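3.2 Folding surface and garment handling

Most of the folding in the study was done on a bed. Of the 20 households, 14 had no table wide enough for a long-sleeved garment, and the rest used theirs for other things. We asked participants to keep whatever cover they normally had on the bed. Printed covers turned out to matter, as the blocks and bands in the pattern were often used as guides for squaring a sleeve or a hem. Figure 3 shows rust-red fabric on a patterned cover. 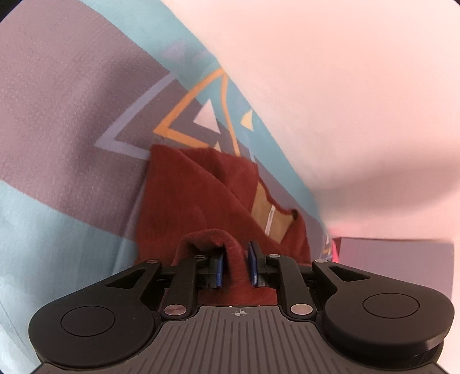 Kimie Katayama objected at the pilot stage that a printed cover gives the folder a ruler that a plain sheet does not, and that the two should never be pooled. We kept them separate in the analysis for that reason.

Figure 3. Rust-red fabric and knitwear on a patterned bed cover (first three views); rust-brown cloth in front of a plain white wall (fourth view).

Soft knits were the slowest group. A fuzzy surface grips the cover underneath, and pulling one corner tends to drag the whole piece. Participants who lifted a sleeve before moving it needed fewer corrections than those who slid it.

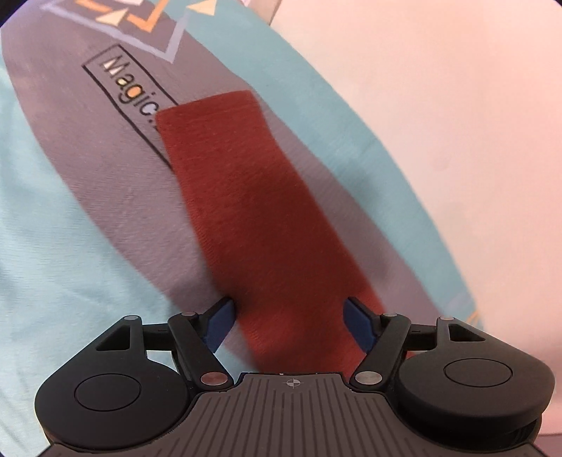
Corrections were coded by Romana Tichý and Lalit Tomar using the Nevska scheme, with one change. Smoothing with the flat of the hand was counted as a correction only when it came after a fold. Smoothing before the first fold was coded as preparation. The two coders disagreed mainly on short strokes near the collar, and these were settled by discussion.

The starting layout was left open. Some people put the neckline away from them and worked from the hem up, while others turned the garment sideways and began with a sleeve.

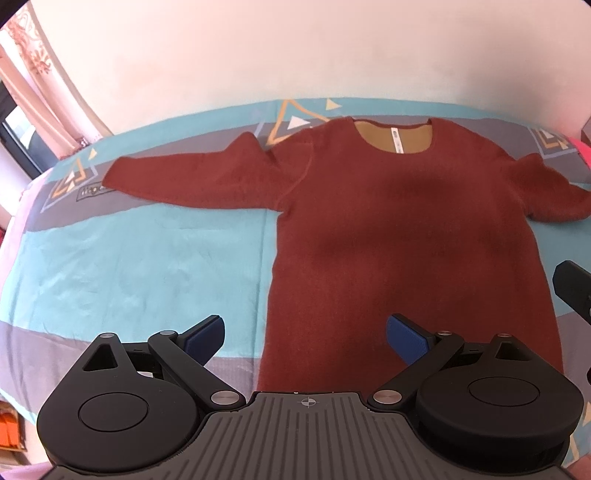
Neither layout was faster overall. The sideways start did leave the sleeves more even, mainly in sweaters with a wide body. Sessions ran up to 300 seconds, and 13 were stopped at that limit with the garment only partly folded. We kept these sessions in the correction counts and left them out of the timing results.
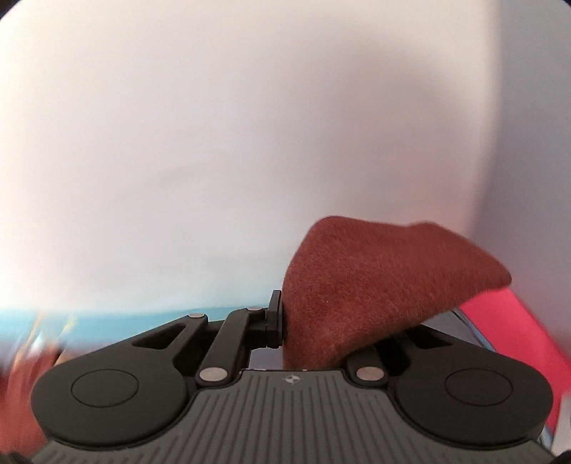
Does a partly folded garment count as a failure? We scored it as incomplete, a separate category, and report it in Section 4 along with the number of folds reached when time was called.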